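Ticket: Nasr document library sync stuck at 3,000 files
Opened by: Jolán Balogh
Status: waiting on vendor

OK, picking this up again after lunch. The Nasr library has 3,885 files in it and my laptop stops at exactly 3,000 every single time. No error, no red X, just the little green check mark like it's all fine! Imre Borbély sees the same number on his machine, so I'm pretty sure it isn't my laptop.

What I've tried so far: signed out and back in, unlinked the library and linked it again, cleared the local cache (that took 45 minutes, ugh). I also renamed the one folder with the really long path - the old Pestance contracts, you know the one. Still 3,000. 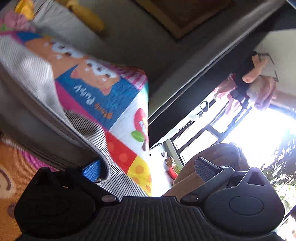 Then I got to wondering about page size. Stonon pulls the file list in batches of 500, and six full batches is 3,000 on the nose. So I turned on verbose logging and yep, it asks for batch seven, gets an empty reply and calls it done. The web view shows everything, so the files are on the server.

Imre thinks it's the permissions change from June, when the Jusomov folders got their own access group. Could be! He took a copy of the library without those folders and it synced all the way through, which I did not expect. I put them back one by one and it broke on the third, the one called Intake.

I've sent the log to Stonon support with the time of the failed request (2:10 pm). Please don't delete Intake in the meantime, people are still saving to it from the browser.

Update, 4:30 pm - they want the group ID too. Imre, can you grab that? I don't have admin on the group.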